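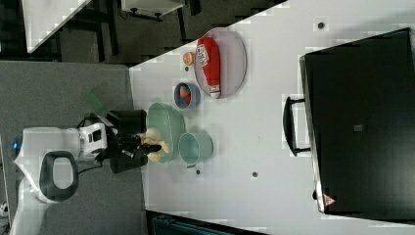
10/6/18. Started on the tableware sort before the Novamlow crates come over. The aim for the day was to get one agreed set of pieces for the clearing-up tasks and write down which ones we are keeping, so that the sheet and the shelf match for once. I have put the pale green basin and the green cup next to each other on the white table, as they are the two that get mixed up on the order form (both are entered as "green, plain"). The small blue bowl stays with the red piece in it. The big plate has the red bottle lying on it, and the orange fruit goes beside the plate. From now on the cup is 11 and the basin is 30 on the sheet. Please don't renumber them.

**Plates**

The large round one with the white rim is the keeper. We had two smaller ones from Pruradau that warped in the dishwasher and rocked on the table, so those are out. If anyone wants them for paint or screws they are in the box under the sink. Replacement plates are on order and should come in July. The order number is 2951.

**Bowls and cups**

Washed all of these by hand. The Skurham washing-up liquid leaves a film if you don't rinse twice, and labels won't stick to it. I tried the paper labels on the underside of the cup and they peeled within the hour. The plastic ones held on everything I tried them on except the spare bowl, which has a ridged base. Wrote on that one with marker.

Still no second blue bowl. The sheet says we own a pair. I looked in the Nkuna drawer and in the cupboard by the door and found only lids.

**Food pieces**

Any piece with a split seam goes in the bin, as water gets inside and they smell after a week. Threw out a lemon and half a bread roll. The rest were wiped with a damp cloth and left on kitchen paper.

Small pieces should go away inside a bowl. Last month they were tipped loose into the crate and it took most of a morning to find them all again.

**Bottles**

Caps on before anything goes on the shelf. One of the spares had a cracked cap and has been swapped with the cap from the old brown sauce bottle. It fits but takes an extra half turn.

**Table**

Wiped down with plain water. The spray in the cupboard leaves streaks on white. Crumbs and bits of label collect in the holes in the top, and a cotton bud gets them out quicker than the hoover does. Don't push them further down with a pencil, I did that and had to go underneath with a torch.

**Storage**

Crate 902 is for the kept set only. Plate flat at the bottom with a tea towel over it, then the basin, then cup and bowl inside the basin, bottle down the side. I tried it with the cup upright next to the basin and the lid would not shut.

To do:

- print a new sheet with the changed numbers
- ask Novamlow if they have our other blue bowl
- more plastic labels, the wide sort
- tea towels need washing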